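Subject: Re: [rellham-sailing] Akside Cup – start times, crew list, food

Replying to everyone at once, sorry, on my phone between ferries.

Duangjai Wannasri wrote:
> Three things before Thursday please.
> 1. Is the first gun still 10 or has it moved? The notice board says
> one thing and the entry form says another.
> 2. Grekar has only 6 on the crew list and I thought we agreed 7 with
> Khương sailing as well. If the seventh person has dropped out I need
> to know for the weigh-in.
> 3. Who is doing lunches. Last October we had nothing on board after
> the second race and it showed.
> Also the mooring fee is 200 for the long weekend, same as last year.
> Duangjai

OK in order.

1. Start time
Moved. First warning signal is now 10:45, not 10:00. Tide is the reason, they want more water over the bar before the big boats go out. The entry form is wrong, ignore it. Still be on the dock by 8:30, we need to get the delivery sails off and the race main on, and that took for ever last time. Dock lines stay on the pontoon, do NOT take them with us.

2. Crew
Six is right for Grekar. Number seven has a work thing and is out for the whole regatta. I have told the race office but not had an anwser. So the weigh-in is six people, Thursday, 5 pm, in the shed behind the Akside fuel dock. Bring the card with your number on it. If you don't have a card you still get weighed but they make you fill in the long form.

Khương is a separate entry, please stop mixing the two lists up. They have their own bow team and their own start, 3 minutes behind us. If they want to borrow our spare kite sheet they can, but it comes back the same night – we blew one on the practice day and there's only the one left.

Mooring – yes 200, split between the two boats. I'll pay it Thursday and chase you all after.

Forgot to say, second day is the long course out round the island and back. 45 miles if they don't shorten it. Bring proper foulies even if the forecast looks nice. Protest time limit is in the sailing instructions, page 3, read it this time.

3. Lunches
I'll do it. One bag each, name on it in marker, goes in the locker under the chart table. Nothing in glass. Sandwiches made the night before, plus packaged bread and a little pudding-type thing in a plastic cup.

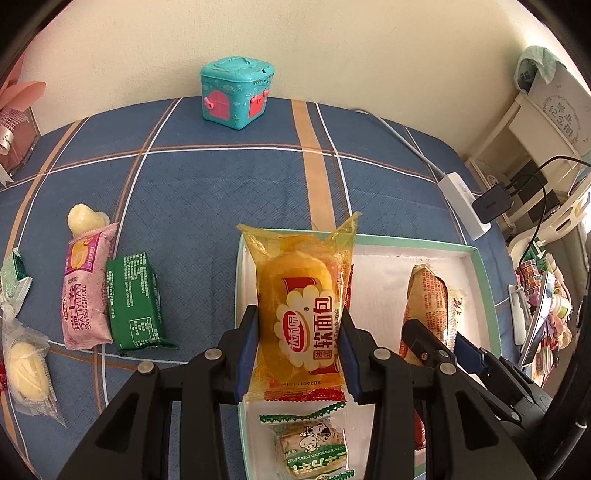
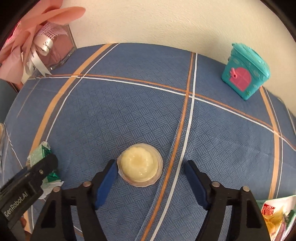 4. Getting there
Van leaves Rellham at 7 sharp from the church side of the parking lot. There's room for the crew or the sails but not realy both, so if you can drive yourself please do and tell me. Parking at Akside is free before 9, after that you're on your own.

Anything else, call, I won't see email till tonight.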